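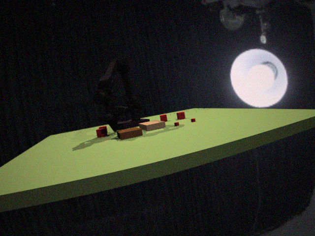 How much pond water do I need to filter for an eDNA sample?

Print this page | E-mail this page

Asked by Jamila Matubbar

Our landcare group wants to find out whether a native frog is still living in the farm dams near Clurnley. We've heard you can test the water for DNA and skip the night surveys. The kit instructions say to filter "up to 1 litre", but the dams are muddy and my first filter clogged at 315 mL. Is that sample wasted? Also, does it matter that we'd be sampling in February?

Answers

Kumudini Selvanayagam
It isn't wasted. Write the volume on the label and send it in. Labs are used to getting less than the full litre from turbid water. What I'd do is take 2 filters per dam and record each volume separately. On our last trip we got 400 mL through one and 779 mL through the other, same dam, opposite banks. Stay out of the water if you can, because stirring up the bottom clogs the filter and can bring up old DNA from the sediment. Change gloves between dams and run a blank with clean water at each one — people skip the blank and then can't rule out contamination.

Asanka Rathnayake
Just use a bigger pore size.

Nhi Diệp
A bigger pore size does help with mud, but ask the lab first as they may only have tested their method on one type. On the timing, it depends on the frog. Tadpoles shed a lot of DNA, so you want to sample while they are in the water. In hot weather DNA also breaks down faster, so go early in the morning and get the filters into preservative or on ice straight away. A negative result doesn't prove the frog is gone. I'd still do a couple of night surveys at the most likely dams.

Print this page | E-mail this page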